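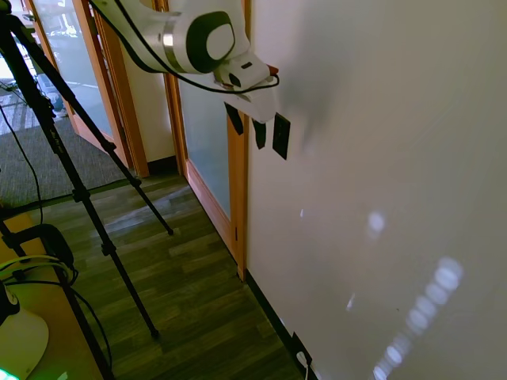 March, 4:40 p.m.
By Maysoun Zein

The small room at the end of the hallway in the Dudstead house was the last one on our list, and for a long time we only used it to store paint. Rima Nseir and I wanted to finish it without buying much. We had a budget of 1,000 dollars for the hallway and the room together, and most of it went to the floor. So in this corner we kept what was good already. The door with the frosted glass is original to the house, and I am glad we did not change it for a solid one, because it lets a soft bluish light come in next to the wall. The wall itself is plain and matte. In the lower part you can find the light spots that Rima likes so much, a whole row of round ones going up from the corner. With a shiny paint I think they would disturb the eyes, but on matte they are pleasant. The dark baseboard was my choice, and also the dark plate for the outlet, so that the two go together.

Before we painted, Omar Khalaf came to look at the door frame. One painter had advised us to cover all the wood in white, to make the room look larger. Omar did not agree. He said that a honey color needs a quiet wall beside it and nothing more. We cleaned the wood, filled two little holes, and put one thin coat of clear oil from Heria. The brass we left as it was. I did try a polish on one hinge in the hallway, and it became too yellow, so I stopped there.
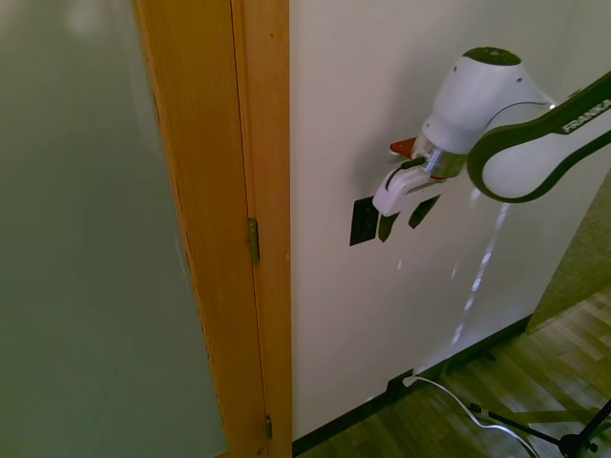 Brass hinges on the honey-colored wood, with the off-white wall and black baseboard beside them.

The wall color is a mixed one from the Fakhoury shop, number 40 on their card. It is a little warmer than the white on the ceiling. Two coats were enough for us, with one night between them.

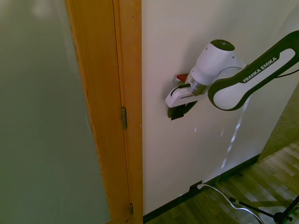

Choosing the floor took us longer than everything else. Rodel Magbanua, who lives next door and has put in many floors, brought us three sample boards and told us to leave them near the window for one week. We walked over them every day and changed our opinion every day. In the end we took the one with light and medium brown planks mixed, as it stays close to the door frame without trying to be the same wood. The dark baseboard makes a clear line between the floor and the pale wall, and I find this line more useful than I expected when I sweep. One thing is still to be solved, the white power cable that curves over the planks from the outlet. We will look for a flat cable cover in brown. Sofia Pappas has promised to bring one from Ureo when she visits us next.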